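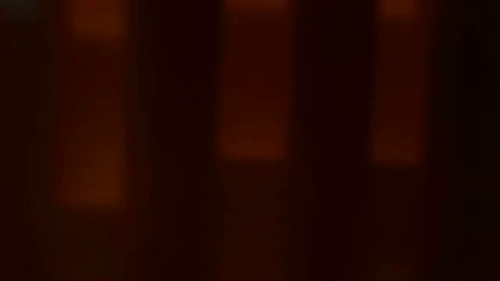
Low Light and Colour in a Shared Workroom
Final project report, Department of Interior Studies, Tamwood College
Submitted Oct 29, 2018

1. Introduction

This report presents the findings of a student project on how a shared workroom is used when very little light is available. The work was carried out in the Drodmont Building, where the ground-floor workroom is open to students from three departments and remains in use well into the evening. The main lights are controlled from a single panel by the corridor door. When they are switched off, students at the far end of the room are left to finish tidying, packing and putting away materials with whatever light remains.

The project began as a short exercise in the second-year lighting module. Complaints in the room logbook suggested that the subject deserved a longer study, and the department agreed to extend the work until the end of May. The findings are intended for the college estates office and for students who may wish to continue the work.

2. Aims

The project had two aims. The first was to establish which evening tasks students found difficult in low light. The second was to consider how colour behaves in a dim interior and whether this should affect the choice of storage labels, shelf edging and door markings.

The project did not set out to recommend a full replacement of the lighting. The estates office had already stated that the wiring would not be altered before the next planned refurbishment.

3. Background

It is well known that human vision changes as light falls. Fine detail is lost early, and the ability to tell one colour from another is reduced. Red surfaces in particular tend to look darker in dim conditions than blue or green surfaces that seemed equally bright in daylight. A deep red label which is easy to find at noon may be very hard to find in the evening.

Warm light raises a separate question. Lamps with a strong orange or red content are often described as restful and disturb the eye's adjustment to darkness less than white lamps do. They also make colours within the same family difficult to separate. Brown, maroon and brick red may all be read as one colour under such a lamp, and a person sorting materials by colour alone is likely to make mistakes.

4. Method

Information was gathered in three ways. The room logbook was read in full for the previous academic year. It contained 3,352 entries, of which 311 mentioned lighting. A questionnaire was then sent to all 1,123 students entitled to use the building. Finally, the author spent several evenings in the workroom after the main lights had been switched off and kept written notes on the tasks under way.

The logbook entries were sorted by task and not by date. This decision was made early and was later found to have a drawback, as it became difficult to compare the winter and summer terms. A future study should record both.

During the last part of the project, 2 Grullia clip lamps were borrowed from the equipment store and tried at the far end of the room. They were used at their lowest setting and were directed towards the floor.

5. Observations in low light

The written notes show that students relied on shape and position far more than on colour. Regular users walked to the correct shelf without hesitation and reached for items by habit. Those who used the room less often tended to stop, wait for their eyes to adjust and then feel along the shelf edge. Several carried their materials back to the door in order to read a label.

Edges deserve particular mention. Where a lighter area met a very dark one, the boundary could usually be found even when the surfaces themselves could not be identified. Where two dark areas met, the boundary was often lost altogether – most of all where the difference between them was one of hue alone. A dull red-brown beside near black gives the eye very little to work with, while an orange patch of even modest brightness stands apart from both.
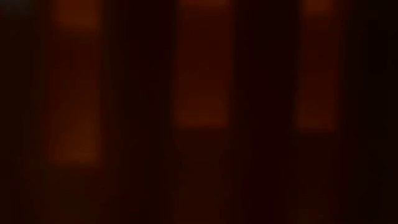

Figure 1. Bands of dim reddish-orange, brightest in the patches at their lower ends.

The same effect has a practical bearing on how markings are placed. A mark at the end of a surface shows where the surface stops, and a person moving through a dim room needs that information more than an even wash of colour along its length. Plain contrast at the ends of shelves and benches would therefore be of more use than a continuous painted strip.

6. Questionnaire results

The replies supported the evening notes in most respects. Students named reading labels as the most difficult task, followed by returning small tools to the correct drawer. Packing away large items was seldom mentioned. A number of replies asked that the lighting should not be made much brighter, on the grounds that the room is valued as a quiet place at the end of the day. This view had not been expected and was given its own heading in the analysis.

The questionnaire did not ask about eyesight or colour vision. This was an omission and limits what can be said about students who find red and brown hard to tell apart in any light.

7. Comparison with Hettiarachchi House

One visit was made to Hettiarachchi House, where a smaller workroom has separate switches for each half. Students there could leave part of the room lit until the tidying was finished. The arrangement appeared to work well, although the rooms differ in size and no logbook is kept at Hettiarachchi House, so no direct comparison of figures could be made.

8. Recommendations

8.1 Drawer and shelf labels should use dark lettering on a pale ground. Deep red and brown labels should be withdrawn.

8.2 The ends of shelves and benches should be marked with a pale strip.

8.3 Colour should not be the only means of sorting materials. A letter or a simple shape should be added to each label.

8.4 A low-level lamp should be kept at the far end of the workroom for use during closing.

8.5 Separate switching for the two halves of the room should be considered at the next refurbishment.

9. Limitations and further work

The evening notes were made by one observer and were not checked by a second. No light meter was available, and terms such as "dim" and "very dark" are used throughout in their ordinary sense. Further work should include measured light levels at bench height and a trial of the proposed labels over a full term. The logbook tables and a blank copy of the questionnaire are held in the department office and may be consulted on request.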